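## 3. Materials and Setting

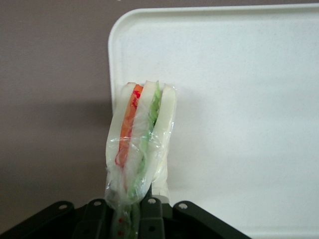

**Figure 1.** A wrapped sandwich of three slices of white bread.

The study was carried out in the canteens of three office buildings in the Grumen district, which are all supplied by the same kitchen, Lolameo. We wanted to know how the wrapping of a ready-made lunch influences the time at which people buy it and the part of it which they leave uneaten. Earlier work on lunch waste has mostly looked at hot meals served on plates, where the leftovers are easy to collect and weigh. Cold wrapped food is more difficult, as it is often carried to a desk and thrown away there. For this reason we limited the study to food that was bought and eaten in the canteen. The wrapping in question is clear plastic, so that the buyer can look at the layers before choosing, as with the narrow orange-red band between two of the slices in Figure 1. Several people in our interviews told us that they choose by the color of the filling and read the label only afterwards, or not at all.

### 3.1 Products

Lolameo delivers the sandwiches each morning before nine. During the study the kitchen prepared every recipe in two versions, one in clear plastic and one in white paper with a printed label. The bread, the filling and the price were the same in both versions. The two versions were placed on the same shelf, and the left and right sides were exchanged every day, so that the position on the shelf would not favor one of them. On three mornings this exchange was forgotten in the Lockyer building. We kept these mornings in the data and marked them, and the results do not change in an important way when they are removed.

We did not include rolls, wraps or salads. Rolls were sold without any wrapping in one of the buildings, and a comparison would not have been fair.

### 3.2 Participants

A total of 943 purchases were recorded over 21 working days. Buyers were informed by a notice at the entrance and could ask for their purchase to be left out. From the regular buyers we invited 27 persons to a short interview. The interviews were held in the afternoon, after the lunch period, and were led by Kvido Kuruc, who had no contact with the kitchen during the study. They followed a list of open questions about habits at lunch, time pressure and opinions on packaging. Each person was interviewed once.

### 3.3 Collection of leftovers

Next to the tray return we placed two bins, one for each type of wrapping. Buyers were asked to put the wrapping and the remaining food together into the correct bin. The content was sorted by hand after closing and weighed on a kitchen scale, first with the wrapping and then without it. Crusts were weighed separately from the rest of the bread. This step was added after the pilot in February, when we saw that crusts made up a large part of the waste and that they were left by people who otherwise finished their meal.

Some mistakes in sorting were unavoidable. When paper was found in the bin for plastic, we moved it together with the food inside it. Food without any wrapping was recorded as unknown – it is reported in the tables but not used in the comparison.

### 3.4 Time of purchase

The cash registers of all buildings use the Nomis system, which stores the time and the product code of each sale. We asked for separate codes for the two versions of every recipe. The records were exported without card numbers or names. Each lunch period was then divided into an early and a late part, with the border at 12:30. We chose this border before the data were examined, on the advice of the canteen staff, who told us that the shelf starts to look empty at this time. A buyer who comes later has fewer recipes to choose from, and the effect of the wrapping may therefore be weaker. We return to this point in Section 5.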